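Section 5: Seating and Catering for the Shared Supper

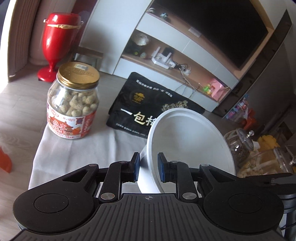

By now you should have booked the hall (Section 2) and talked at least one relative out of a speech (Section 3). What remains is feeding people, a task the Dalero Community Hall makes possible, if not easy. The kitchen was fitted out by someone who had heard kitchens described over the phone.

The steps assume a guest list of up to 104, the number on the fire certificate beside the door. Babies in arms count. Hartmut Eichhorn has argued otherwise and lost.

5.1 Before the guests arrive

1. Collect the key from the Grewal Street office before 3 pm. The office closes at five on paper.

2. Turn on the urn. It takes some 2 hours to reach a temperature at which tea is technically possible. The red light means it is on. The green light also means it is on.

3. Unfold the trestles from the storeroom, starting with those marked S. They were bought from Sullonel and their legs lock. The unmarked ones have legs that express an intention.

4. Lay the cloths. Iron them at home if you must; the hall iron has been unwell since May.

5. Put nibbles out early, at both ends of the room. Guests will form a single queue for anything placed in the middle and stand in it until they are told to stop.

CAUTION: Do not run the urn and the pie warmer off the same power point. The safety switch lives in a locked cupboard, and the key to that cupboard hangs inside it.

5.2 Labelling shared dishes

6. Give every cook a card on arrival and ask them to write down the dish, their name and anything in it that might send a guest to hospital. Peanuts, tree nuts, sesame, shellfish, egg, milk and wheat all go on the card. "Just the usual" does not.

7. Keep anything containing nuts on its own table, with its own spoons. Spoons migrate. Appoint someone stern to watch them. Umesh Gautam has done it well in the past and appears to enjoy it.

8. Leave shop-bought snacks in their original packaging, or keep the label beside the bowl. If the label is in a language you can't read, find a guest who can before you guess at the ingredients.

NOTE: Brijesh Nautiyal's eggplant pickle is hot. He will tell people it is mild. Write the card yourself.

5.3 Serving

9. Announce supper once, from the stage, without the microphone. The microphone picks up the taxi rank.

10. Send tables up in order, oldest guests first. Expect several people to discover that they are elderly.

11. Hot food goes back in the warmer or the fridge once everyone has been through. Anything that has sat out for more than four hours goes in the bin, whoever's nan made it.

5.4 Packing down

12. Wash up as you go. The Proltari dishwasher holds 5 plates per cycle and each cycle lasts as long as a short film.

13. Return lost containers to the shelf under the servery hatch. Those with names on the bottom will be claimed. The rest belong to the hall now, and you may borrow them next time.

14. Turn off the urn and drain it outside, away from the roses. Bhupendra Garg planted the roses and lives across the road.

15. Drop the key through the slot at the Grewal Street office. If it bounces back out, push harder.

For disputes over the bond, see Section 6.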